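Equipment Planning Gallery: Gear Assembly Work Cell
Jenkins Technical Center, Office of Capital Planning
Posted 12/05/2024

The Office of Capital Planning presents this gallery for department heads and budget officers who will review the proposed purchase of equipment for small-parts assembly. The pictures show the work at hand. The text sets out the points that reviewers are asked to weigh before the request moves forward. The full request, filed under the project name Sillodel, is available from the office.

1. Arms, cables and reach

The price quoted for an arm seldom covers everything that must travel with it. Cable sleeves, connectors, brackets and spare leads are bought separately and wear at different rates. Reviewers should look for a separate line for each. In the Sillodel request, cabling and strain relief are entered at $2,605 for the first year.
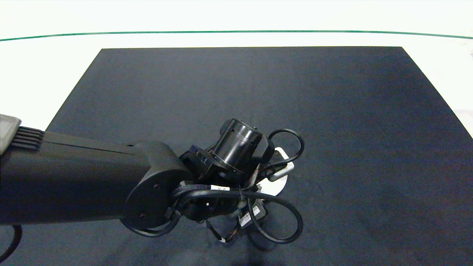

May a department pay for replacement cables out of its regular supply budget?
Replacement cables are charged to the supply budget once the first year has ended. During the first year they are part of the capital request and must be drawn from that amount.

Departments are reminded that reach should be measured from the mounting point to the farthest place where a part will be set down. A longer arm requires a larger clear area, and the floor plan attached to the request must show it.

2. Fingers and tooling

Fingers are treated as consumable items. Their gripping surfaces lose texture with use, and a pair that handles small metal parts will need to be replaced sooner than a pair that handles boxes. The office received quotations from two suppliers, Nalivach and Juta. Both offer fingers in matched pairs, and both require a minimum order.
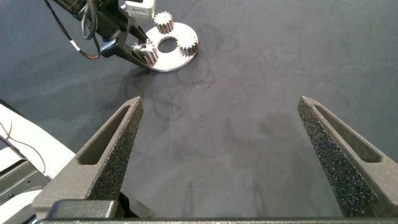

The Juta quotation is lower per pair but adds a charge of $400 for each change to the finger drawing. The Nalivach quotation allows two changes at no charge within the first year. Nasrin Mohammadi, who prepared the comparison, recommends that departments expecting to alter their part designs give weight to this term. Departments with settled designs may find the lower unit price more suitable.

Quotations were received in October and remain valid through the end of the fiscal year. Freight is stated separately on both. Training is included by Nalivach for two staff members and is not offered by Juta.

3. Parts and fixtures

Small spur gears placed upright on a flat round plate call for accurate positioning at the gripper. The plate itself is an inexpensive item. The gears should be ordered in enough quantity to allow for loss and wear; the request provides for 1,000.

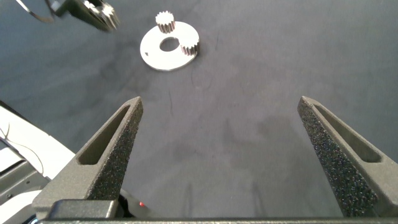
WORK SURFACES AND FIXTURES

Mats and cloth coverings are budgeted by the table. A dark covering gives good contrast with pale or metallic parts. Coverings collect fibers and should be cleaned on a regular schedule, with one spare held for each table. Fixtures made in the center's own shop are to be entered at the cost of material only. Fixtures made outside are entered at the full invoice amount, and the drawing must be kept on file.

Tables are not included in the request. Departments that do not have a suitable table should contact the office before signing, as the mounting holes must be drilled before delivery of the arms.

4. Labels and inventory

All equipment above the inventory threshold is recorded at the time of receipt. Cable labels help staff match a lead to its place in the parts list, and their numbers should be copied into the record exactly as printed. The yearly allowance for service visits is $2,539, and a visit cannot be scheduled for equipment that has not been recorded.
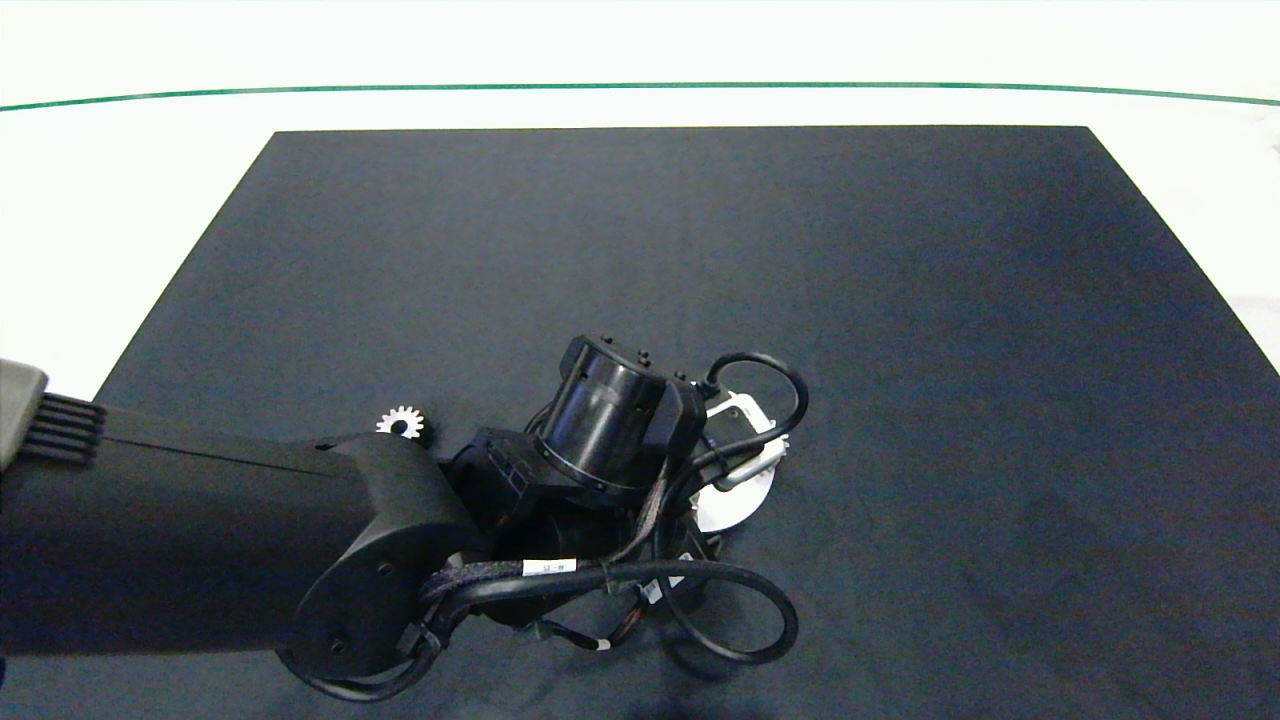 Wrist and cabling over the mat, with a small white gear beside the arm. The cable label reads "58".

Written comments on the request should be addressed to Aliki Antoniadis, Office of Capital Planning. Comments should name the department and the budget line concerned. Copies of both quotations may be consulted at the office during business hours.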